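Small Kitchens Storage Trial: progress report to the Mendoza fund
Wednesday, April 22, 2020

1. Where we stand

The fund asked whether cheap countertop storage makes a shared kitchen easier to keep tidy. Halfway through, I would say the case is weak. We have spent $684 of the $2000 grant, mostly on caddies, racks and drawer trays from Ririk and Votby. The kitchens look better on the day we set them up. I don't trust that as a result.

2. What we have seen

Drawer trays are ignored once the drawer is full. The Votby racks take up space people want for chopping. We handed out 47 feedback cards and most of those returned say "fine," a word I can't do much with.

3. Utensil caddies

Caddies get the warmest comments, and I still have doubts. A divider only helps if people agree on what goes where. The pale pink one on the plaid tablecloth has drainage slots low on its front, a sensible touch, but a long wooden stick leans well out of it and a flat spatula handle sticks out at an angle. Long tools need a deeper container or a hook on the wall.
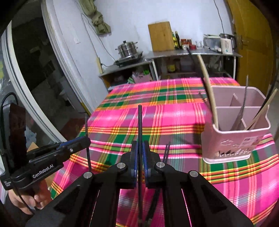

4. Next steps

We will hold off on the second Ziltine order until June. I would sooner try plain wall hooks in two kitchens and compare. If the hooks do as well, the fund should ask why we bought caddies at all.

Comments

ziltine_fan: The lip pattern on that caddy is worth the money by itself.

kitchen2b: Hooks pull out of our plaster. Please check first.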